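The Shop Where Things Come Back

In Pleltville, the repair street is only one block long. When I moved to this town I did not know it existed. I knew the shopping centre, the bus station and the river. Then the zip of my winter coat broke in February, and a neighbour told me to go and see Cúc Trịnh.

She looked at the coat for a long time before she spoke. "The coat is good," she told me. "Only the zip is tired." She charged me less than I would pay for lunch.

I come from a family which repaired everything, and I was a little ashamed that I had almost thrown the coat away. My father glued the soles of our shoes at the kitchen table. In my new country I had learned to buy again, quickly, like my colleagues.
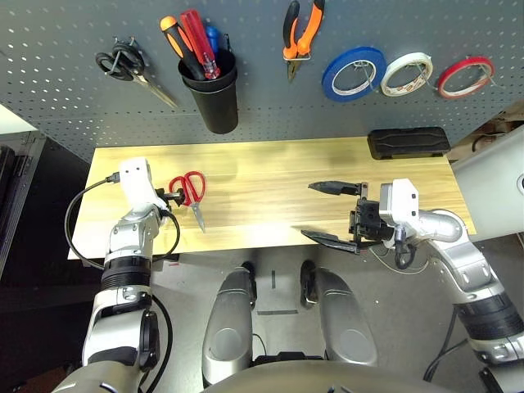 Scissors, screwdrivers, pliers and three colours of tape, each with its own place on the board.

Two doors from Cúc is Sang-wook Yoon, who mends radios and lamps. He told me that many customers apologize when they bring him something old. One woman travelled from Wunditz with her mother's kettle and asked four times if it was a silly request. He did not find it silly. The kettle needed a new cord.

The rents are the worry of the whole street. Hậu Huỳnh, who repairs bicycles, now pays 595 dollars more each month than he did two years ago. He does not want to raise his prices, as his customers are mostly students and night workers who need the bicycle to reach their job. His daughter would like him to move to a cheaper neighbourhood. He answers her that a customer with a flat tire cannot walk so far.

I still wear the coat. Last Wednesday I took Cúc a pair of trousers, and she asked first about the zip.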